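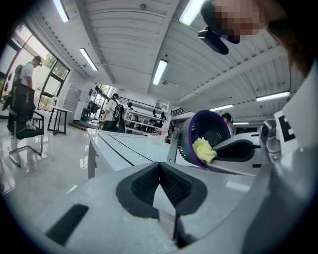

Ref. 2: round gray item with purple rim, ceiling and beams behind.

**Utility room and small cleaning items: inspection checklist**
Site: Pagano, unit 91
Inspected by: Yu-ting Lam
Period: January
Form: Tiltudent 20, short version

Mark each line OK, ACTION or N/A. Comments are required for every ACTION and optional for the rest. Items marked ACTION in the previous round are carried over with their original wording.

## A. Round slotted items (bowls, baskets, covers)

- [x] **A1. Rim band seated all the way around.** OK. Checked by running a thumb along the full edge. No lifting at the joint.
- [x] **A2. Rim free of cracks and sharp spots.** OK. One shallow nick, dull to the touch. Leave in service and recheck next round.
- [ ] **A3. Slots clear.** ACTION. Lint packed into the innermost ring. Brush out from the back side with a dry nylon brush. Do not use a metal pick; the bars between slots mark easily.
- [x] **A4. Bars intact, none bent or missing.** OK.
- [ ] **A5. Nothing stored inside.** ACTION. Repeat finding from the previous round. Pale yellow cloths and sponges go on the rail after use. A damp one left against the inner wall holds water over the slots and leaves a film that has to be scrubbed off.
- [x] **A6. Item sits flat on the shelf.** OK. Slight rock on the top shelf is from the shelf, see C3.

Replacement rims are stocked under part 751 in the Nukton cabinet. Purple only. The older gray rims are a looser fit and should not be issued.

## B. Cloths and sponges

- [x] **B1. Sorted by color.** OK. Yellow for sinks and rinse items, blue for shelves and doors.
- [ ] **B2. Worn stock removed.** ACTION. Two sponges had torn corners and were discarded during the inspection. The count on the supply sheet has not been corrected yet.
- [x] **B3. Rail secure.** OK. Both end brackets tightened a quarter turn.
- [x] **B4. No odor from the storage bin.** OK.
- [ ] **B5. Bin lid closes.** ACTION. Hinge pin has worked its way out by half its length. Push back in and check that it holds. If it moves again, replace the lid.

## C. Shelving

- [x] **C1. Uprights anchored.** OK. Hand test only, no tool used.
- [x] **C2. Heaviest items on the lower shelves.** OK. Refill containers moved down from the third shelf.
- [ ] **C3. Shelves level.** ACTION. Top shelf is low at the left front corner. The clip is in the wrong slot. Unload before moving it.
- [x] **C4. Nothing projecting into the walkway.** OK.

## D. Ceiling

- [x] **D1. Ribbed panels, visible sag or gaps.** OK from floor level. No gaps noted along the runs.
- [x] **D2. Exposed beams, paint condition.** OK. White finish, no flaking found on the sections reached by ladder.
- [ ] **D3. Dust on upper faces of beams.** ACTION. Wipe test was positive at both ladder positions. Dust falls onto the open shelves, so cover or clear them before cleaning.
- [x] **D4. Staining.** OK. None found.
- N/A **D5. Fixings to roof deck.** Not accessible without a lift. Covered by the Givow building inspection.

## E. Follow-up

| Line | Work | Priority |
|---|---|---|
| A3 | Brush out slots | Before next use |
| A5 | Move cloths to rail, post a reminder at the sink | Before next use |
| B2 | Correct the supply sheet | Routine |
| B5 | Reseat hinge pin | Routine |
| C3 | Reset shelf clip | Before reloading top shelf |
| D3 | Clean upper faces of beams | Next shutdown |

**Comments.** D3 should be done first if the shutdown date is moved up, with A3 repeated afterward. The slotted items collect whatever comes down from the beams, and brushing them twice can be avoided if they are bagged.

The wording of A5 should be changed on the next issue of the form. "Nothing stored inside" has been read as applying to items on the shelf only. Suggested text: "Empty when not in use, on the shelf or elsewhere."

Y. Lam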